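Week 4: Describing wood without embarrassing yourself
Notes for Antigoni Christodoulou's evening group, Pleston

Grain is the direction the fibres run. Figure is the pattern you admire. Most shop labels muddle the two.

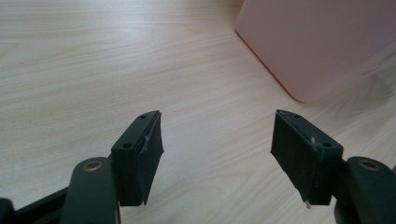
Long words impress no buyer. Start with direction and colour: on the pale tabletop, fine, slightly wavy lines running on a slant, with faint brownish streaks. Leave "honeyed" to the Kurian catalogue.

Price comes last – a table at 525 is not 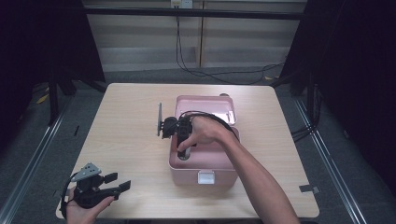 five times prettier than a shelf at 105. For next time, write up one piece from home, more than 28 words please.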